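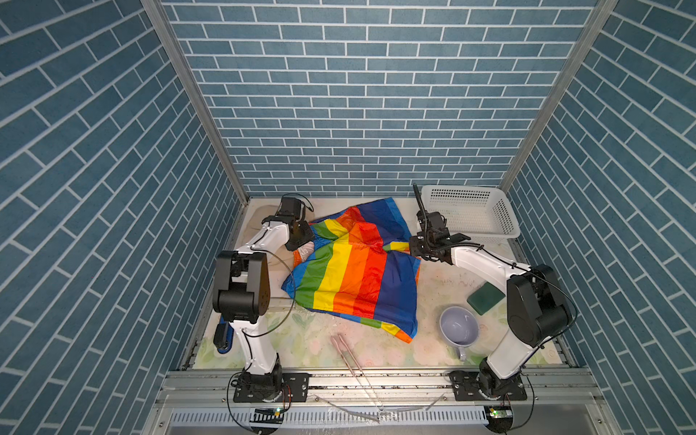

Folding a striped cloth so the stripes line up
posted in Laundry and Linens

I have several rainbow-striped cloths, 60 x 105 cm, that go into a plastic mesh basket after washing. Folded in thirds, the stripes never meet at the edges and the stack leans. Is there a standard method? I fold on a table covered with a thin floral cloth, and the cover slides.
Gemma Penrose

Flatten it completely before the first fold. Pull opposite corners until the stripes run straight – most of the error comes from a corner still tucked under. Fold in half along the stripes, then in half across them, and only then reduce to basket width. Measure the inside of the basket and subtract 2 cm. For the table cover, clip it at the corners or take it off. Shake it out first in either case, as crumbs and lint transfer to clean fabric.
Rosalinda Espiritu

I just roll mine. Takes less time and they stand up on end.
Parsons

Rolling works in a deep basket. In a shallow one the rolls come undone – fold instead.
Rosalinda Espiritu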